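Stovedcombe: registro de donaciones para el patio de juegos

Descripción general

Este conjunto de datos reúne las donaciones y promesas recibidas para renovar el patio de la escuela Stovedcombe. Lo preparé en octubre a partir de las hojas que llevaba la asociación de familias. El español no es mi lengua materna, así que pido disculpas por los errores que queden en los nombres de las columnas.

Contenido

donaciones.csv: 100 filas, una por aportación.
gastos.csv: 41 filas, con los presupuestos del proveedor Grutel.
notas.txt: aclaraciones sobre las filas dudosas.

Columnas de donaciones.csv

id: número de la aportación.
tipo: dinero, material u horas de trabajo.
importe: en euros; queda vacío si no es dinero.
origen: familia, comercio o rifa.
estado: prometido o recibido.

Las aportaciones de material no tienen valor en euros. Preferí dejar la celda vacía antes que inventar un precio.

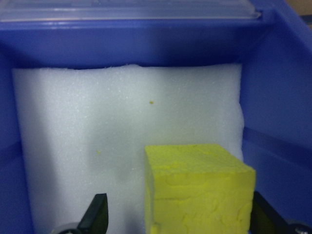
Ronaldo Panganiban escribió que las promesas no deberían sumarse con el dinero recibido, y que en la primera versión el total salía demasiado alto por esta causa. Tenía razón. Desde la versión 2 el total cuenta solamente las filas con estado "recibido", y las promesas se suman aparte.

Limitaciones

En 16 filas no consta el origen. Las rifas aparecen como una sola aportación cada una, por lo que no se puede saber cuántas personas participaron. Los presupuestos de Grutel no incluyen el suelo de caucho, que se pidió a Marquez y todavía no tiene respuesta.

Privacidad

Se borraron los nombres de los donantes y de los alumnos. Los comercios figuran solo por categoría.

Uso

Los archivos se abren con cualquier hoja de cálculo. El separador es punto y coma, la codificación es UTF-8. Para los gráficos usé la plantilla Trivamance, que no está incluida en esta carpeta.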